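Boonsong Wiriya
@bwiriya
2018-03-15

Thread on butcher-block tops used as workbench surfaces, and what to do about the edges. Several people asked after the Trollcombe post. 1/

Starting point: a butcher block is strips of wood glued side by side. It moves across the strips with humidity and hardly at all along them. Every mounting decision follows from that. 2/

The common mistake is to screw the top down hard on all four sides. The first dry winter it shrinks, the screws don't give, and a glue line opens. I have repaired 2 of these. Both had been fixed with plain wood screws in tight holes. 3/

Fix one edge. Let the other edge float in slotted holes, with a washer under each screw head. Slots run across the strips. Tighten until the washer stops turning by hand, then stop. 4/

If you want a frame around the top, aluminum extrusion works well. It stays straight, the slots take accessories anywhere along the length, and you can move a fitting without drilling the wood again. 5/
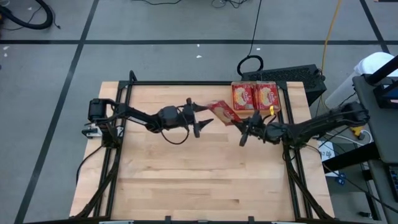 Light butcher block with black extrusion along the top edge and both sides. Red boxes at top right.

Leave a gap between wood and rail on the sides the wood moves toward. A strip of cork hides it and compresses when the top swells. Do not fill it with anything that sets hard. 6/

Cables: run them down the side rails and keep the work area clear. Bundle them and leave slack at the bottom end so the bench can be pulled out for cleaning. A tight bundle gets yanked the first time someone moves the bench. 7/

Floor: carpet is not ideal. The legs settle and the top goes out of level. Put a square of hard board under each foot, wait a week, level it, and check again in May when the heating is off. 8/

A computer case on carpet wants air. Keep the vents clear and vacuum behind it. Carpet fiber gets into the fans faster than you would expect. 9/

Finish: I use Rokwood hard oil, thin coats, wiped off after 15 minutes. Sand lightly with 200 grit between coats. Do the underside too, same number of coats. A top sealed on one face only will cup. 10/

Someone asked about varnish. It looks good until the first clamp mark, and then you are refinishing a whole section to hide a dent. Oil can be patched in one spot. 11/

Light wood shows every stain, and I consider that useful – you see the spill and wipe it up. Dark stained tops hide screws, pencil marks and metal filings. 12/

On secondhand tops: the one in my own shop came out of a school in Piltness and is dated 1940 on the underside. It is more than twice the thickness of anything the store sells now. It has a slight crown. I planed the middle and left the ends alone. 13/

Zheng's thread on leveling feet covers the thread sizes, so I won't repeat them. One addition – get the feet with a locking nut. The ones without creep. 14/

Questions about laminate tops will have to wait. I don't own one and haven't mounted one. 15/15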